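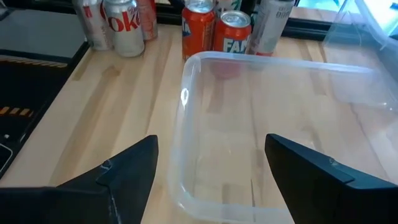 Incidencia 1064
Producto: Nokik Voz Móvil (softphone y pasarela de operador)
Cliente: Dumier, oficina principal y almacén
Prioridad: media
Estado: cerrada

Síntoma comunicado
Las llamadas salientes desde la aplicación móvil fallan cuando el terminal está en datos móviles. Por wifi funcionan. Las entrantes llegan en los dos casos. El cliente indica que empezó en diciembre, después de cambiar la numeración de cabecera. Afecta a 6 extensiones del grupo comercial. El resto del grupo usa teléfonos de mesa y no nota nada.

Primera revisión
Se pide al cliente versión de la aplicación, modelo de terminal y hora exacta de una llamada fallida. Envía una prueba de las 10:42. En la traza se ve el registro correcto y, al lanzar la llamada, la pasarela contesta con un 403. No llega a salir nada hacia el operador.
Se descarta saldo o bloqueo de destino: la misma extensión llama al mismo número por wifi sin problema.
Se pide reinstalar la aplicación en un terminal. Mismo resultado.

Segunda revisión
Comparadas las dos trazas (wifi y datos). La única diferencia útil es la dirección de origen. Por wifi la llamada entra por la IP fija de Dumier. Por datos entra desde el rango del operador móvil, Mousavi, y ahí se aplica otra regla de salida.
La regla para redes externas exige que el número presentado esté en la lista de identidades autorizadas. La cabecera antigua está en la lista y la nueva no.
Se consulta al cliente si quiere mantener la cabecera antigua. Contesta que no, que ya está en proceso de baja.
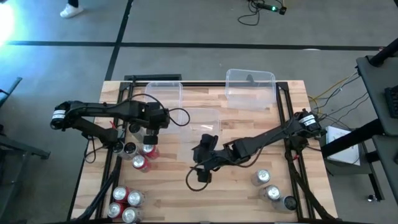 Cambio aplicado
Añadida la cabecera nueva a la lista de identidades autorizadas. Recargada la configuración de la pasarela a las 13:15, sin corte de llamadas en curso.
Prueba con el cliente: 5 extensiones llaman bien por datos. La sexta sigue dando 403.

Tercera revisión
La extensión que falla tiene la identidad escrita a mano en el perfil, sin el prefijo internacional. Las otras la heredan del grupo. Borrado el valor manual y forzado un nuevo registro desde la aplicación. Llama bien.
El cliente pregunta por qué el portal deja guardar un número sin prefijo. Se traslada a desarrollo como mejora, sin fecha.
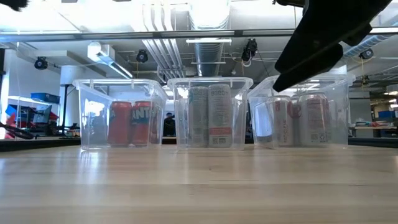 Comentario del cliente
Confirma que todo el grupo comercial llama desde la calle. Comenta que en dos llamadas el audio tardó un poco en entrar. Se le pide la hora si vuelve a pasar. No se abre incidencia aparte por ahora.

Pendiente
Retirar la cabecera antigua de la lista cuando Wodura, que tramita la baja, confirme que está hecha. Hasta entonces no tocar la regla de redes externas.
Revisar si el grupo de almacén tiene algún perfil con identidad manual. Hoy no usan la aplicación, pero el cliente quiere dársela más adelante.

Cierre
Causa: numeración nueva no incluida en la lista de identidades para redes externas, más un perfil con el número mal formado.
Solución: alta de la cabecera y corrección del perfil.
Si el cliente detecta más fallos, responder a este mismo correo y la incidencia se reabre.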